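Housewares Rental and Swap: Common Questions

Kerslake Tableware Library lends plates, bowls, trays, serving pieces and glassware to households in Nustarbridge and the surrounding towns. The answers below cover borrowing, returns, breakage and donations. Last updated Feb 19, 2024.

Who can borrow?

Anyone 18 or older with an address in Nustarbridge, Skaria or the villages between them. Bring one proof of address the first time. A utility bill, lease or library card is fine. You do not need to own your home, and students in shared housing can each have their own card.

What does it cost?

A card is free. Everyday pieces are free to borrow for two weeks. Party sets carry a cleaning fee, listed on the tag tied to each crate. We take cash and cards at the desk but not checks.

How much do you have?

The catalog lists 1,303 pieces. Of these, 422 belong to matched sets and go out only as a set. Everything else can be borrowed one piece at a time, so you are free to mix patterns.

Can I reserve something?

Yes. Reserve by phone or at the desk up to 4 weeks ahead. Reservations for April fill early on account of graduations and spring weddings. If you don't pick up a reserved item by closing time on the pickup day, it goes back on the shelf and the next person on the list is called.

What kinds of trays and bowls are there?

Mostly plain ones. We have snack trays, bed trays, cafeteria-style trays, cereal bowls, soup bowls with saucers, and a few large mixing bowls. Children's pieces are on the low shelf by the window and are marked with a yellow dot.

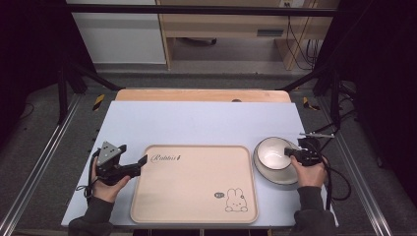 Larger serving platters are kept in the back room, so ask at the desk if you need one. The longest platter is too big for many home ovens and most refrigerators. Measure your shelf before you come in.

Can I put borrowed pieces in the dishwasher?

Check the dot on the underside. A green dot means the piece can go in the dishwasher, top or bottom rack. A blue dot means top rack only. A red dot means wash by hand with a soft sponge. If the dot has worn off, wash by hand and let us know when you return it.

What about the microwave?

Please don't microwave anything plastic or anything with a metallic rim. Plain white stoneware is usually all right for reheating, but it can get hotter than the food in it. Use a potholder.

Do I need to wash things before I bring them back?

Yes, wash and dry everything. We rewash party sets ourselves, but food left on overnight can stain, and tomato sauce and turmeric are the worst for this. Stained pieces have to be soaked before they can go out again, and that can hold up the next reservation.

How do I get tea or coffee stains out?

Make a paste of baking soda and water, rub it on gently, leave it for a few minutes and rinse. Do not use steel wool or scouring powder on plastic or on printed designs. Bleach is not needed and can dull a printed pattern. 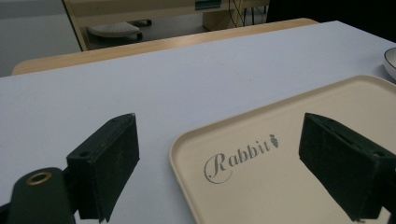 Cream-colored plastic tray on a white tabletop.

What happens if I break something?

Tell us when you return the rest. There is no charge for the first single piece. After that we ask for the replacement price shown in the catalog. Wrap broken glass or china in newspaper and throw it away at home. We don't need to see the pieces.

What if I return something late?

There are no late fees for everyday pieces. Party sets are charged by the day, as someone else may be waiting. If you can't get here, call and we will extend the loan unless the item is reserved.

Do you deliver?

Not to homes. Crates can be sent to the Brivent branch on request and collected there. Allow two extra working days.

Can I donate dishes?

Yes, if they are clean and free of chips and cracks. We are short of soup bowls and small trays. We can't accept knives, nonstick pans, electrical items or mugs. We have more mugs than we can shelve.

Can I swap a piece for one of yours?

Swaps are done from the cart by the front door only, one for one. Nothing on the cart is cataloged, and you keep what you take.

Contact: ask at the desk, Kerslake Tableware Library, Nustarbridge | © Kerslake Tableware Library | Back to top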